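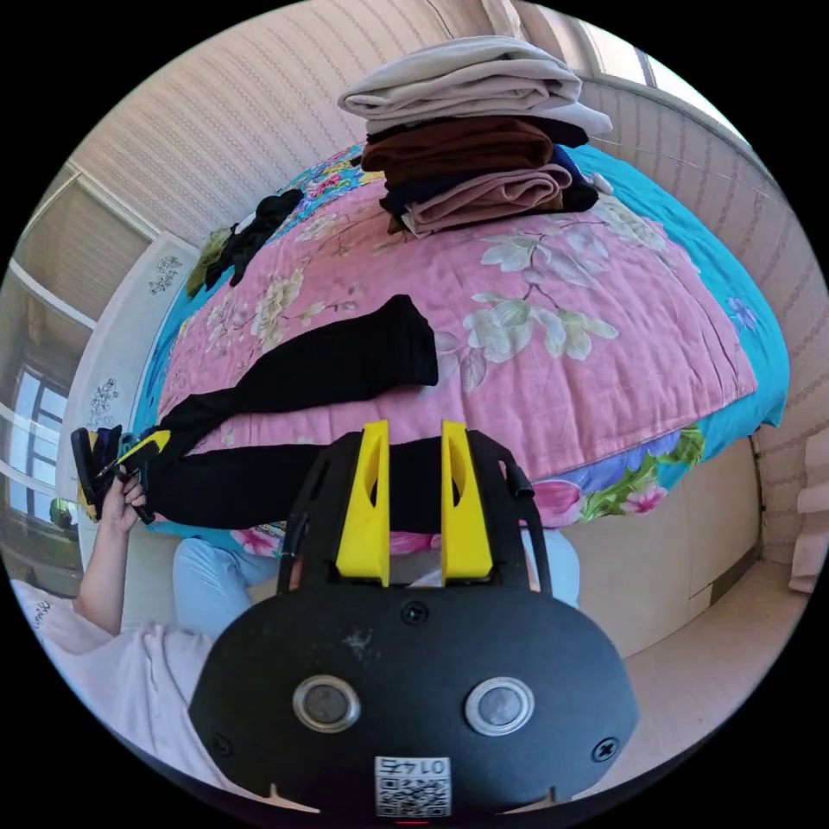
2 min read

Velstead finally makes some noise

Five years ago Petchrat was playing to 20 people in the back of a noodle shop. In June the synth-pop band puts out its first full album on Velstead, and wow, it's a joy – big choruses, silly key changes and a drum sound you feel in your teeth!

Producer Malcolm Pearce whittled it down from 119 demos. "We fought over every one," says singer Ingeborg Oltmanns, laughing. Her favorite is "Fimovier," a slow one they nearly dropped. Mine too, and I've had it on repeat since Friday. The tour opens in Eltach.

© Velstead Sound Magazine | Contact | Back to top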